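Drestwood Institute of Textile Care
Course Handout, Unit 4: Folding Long-Sleeved Garments

Purpose of the unit

Students will learn to fold a long-sleeved shirt to the Kelard standard used in the practical assessment. The unit carries 20 marks, and each student is allowed 20 minutes at the table.

Preparing the garment

The shirt is to be spread on a clear, smooth surface with the front facing down. Both sleeves are drawn out from the body before any fold is made. Fabric that has gathered at the hem or collar must be opened and smoothed by hand, working from the center toward the side seams.
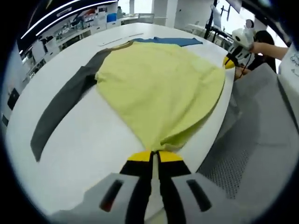
Each sleeve is then laid straight across the back, with the cuff turned down along the opposite side. Garments with sleeves in a contrasting color require particular attention, as an uneven sleeve will show at the edge of the finished fold. The sides are brought in to a width of 38 centimeters, and the hem is raised to meet the collar.

Assessment

Folded shirts are stacked with the collar facing the examiner. A shirt that opens when lifted must be refolded. Practice garments are kept in the Widmer Room and must be returned to the shelf before students leave.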